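Topic: Home office room, simplified or regular method? (first year self-employed)

Skustard
Posted Jan 22, 2023

Hello everyone. I am preparing my tax return for my first full year of self-employment and I would like to check my thinking before I file. I am not a tax person, I only read a lot, and English is my third language, so please forgive me if I use some term in a wrong way.

I do bookkeeping cleanup for small shops. I work in one room of my rented apartment. The room is 200 square feet and I use it only for the business. There is no bed in it and no television. My main client is Susthorpe, a garden supply store, and they pay me by the hour.

My question is about the deduction for this room. As I understand, there are two ways. With the simplified method I take 5 dollars for each square foot, so I would get 1,000 dollars. With the regular method I take the business part of my rent, electricity and renter's insurance. The apartment is 800 square feet, so my part is one quarter. I made the calculation three times and the regular method gives me much more, because rent is high in my city.

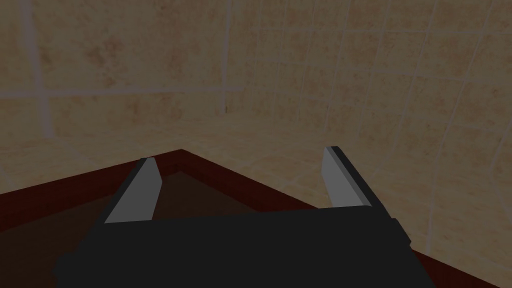

What makes me unsure is that I started to use the room in August. Before this I worked at the kitchen table, and I know the kitchen table does not count. So I think I must take only the months from August until December, in both methods. Is this correct? And does somebody know if the regular method makes problems later, when I move out?

Thank you in advance to anyone who answers.

Tondari
Reply 1

Yes, you count only the months when the room qualified. For the simplified method you use an average of the monthly square footage over the whole year, so your 200 becomes smaller. Months before August go in as zero. A month counts only if you had 15 or more days of business use in it, so look at which day in August you started.

For the regular method you take the expenses of those months only. Rent from March has no place there.

I would still take the simplified one. You have very little paper to keep and it is one line on Schedule C. I did the regular method for 3 years and every January I was looking for electricity bills in old email.

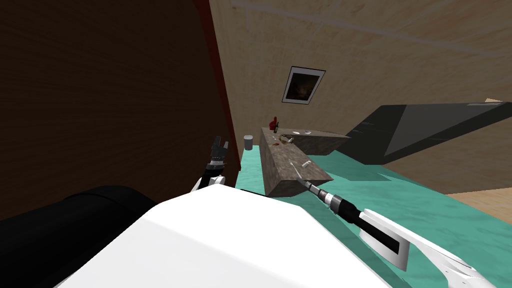

Room with countertop and framed picture

Jasińska
Reply 2

I do not agree with Tondari here. The paper work is small if you rent. The difficult part of the regular method is depreciation, and this is for people who own their home. A renter does not depreciate the apartment, so when you move out there is nothing to pay back. Skustard, this answers your last question, I believe.

You need the lease, the bank statements which show the rent, and the utility bills. I put all into one folder at the end of each month and it takes me a few minutes. If your rent is high, you are giving away real money for the comfort of one line.

Please also remember that the deduction reduces your profit for self-employment tax too, not only for income tax. Many people forget it when they compare.

Tondari
Reply 3

It reduces the profit for both methods, so this is not an argument for yours. But I accept the point on depreciation. I own my house and I was thinking from my own situation.

Skustard, do you have enough profit? The deduction cannot be larger than the income from the business. In the regular method you can carry the unused part to the next year. In the simplified method it is lost.
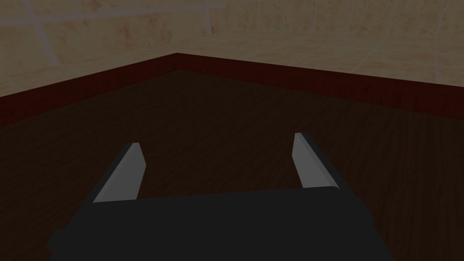
Gripper over the dark tabletop

Skustard
Reply 4

Thank you both. Yes, the profit is enough, I checked this first. I started on the second day of August, so August is a full month for the 15 days rule.

One more thing that I did not write before. I bought a desk and a chair for the room, and I also had the internet connection changed to a faster one. Do these belong in the same form as the rent?

Hicham Ait Brahim
Reply 5

The desk and the chair are separate. They are business equipment, and you can deduct them on Schedule C with either method. Do not multiply them by one quarter. I made this mistake in my own first year and had to send an amended return, a very boring evening.

Internet I would treat by how much you use it for work, and write down how you came to the percentage. I use a note of one page. There are different opinions on where exactly it should be entered, so I will not say mine is the only right one.

One question back to you: do you see clients in the room, or do administration there and visit them at their place? If you spend many hours at the store in Susthorpe's office, the room must still be your principal place of business.

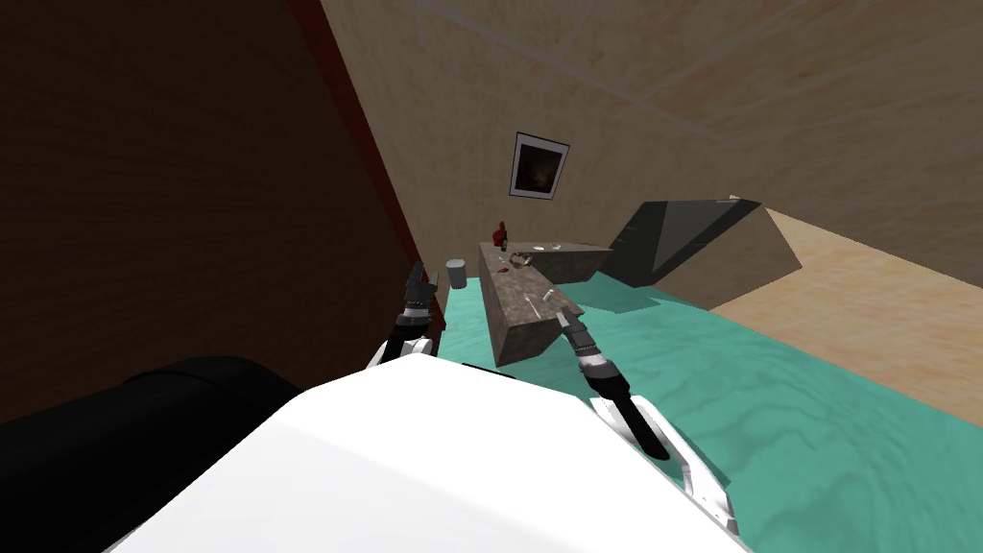 Wall side with the small framed picture

Skustard
Reply 6

I go to the store one morning per month to collect receipts. Everything else I do in my room.

Jasińska
Reply 7

Then I see no problem with it. Write this down somewhere too, with the dates of the visits.

Tondari
Reply 8

Agreed on that. You can also change the method from one year to the next, so your choice now does not bind you. I would calculate the two again next January, particularly if the rent changes. And check your state return, mine did not treat everything in the same way.

Skustard
Reply 9

I will use the regular method for this year. I found all the electricity bills except the one for October, and I have written to the company to ask for a copy.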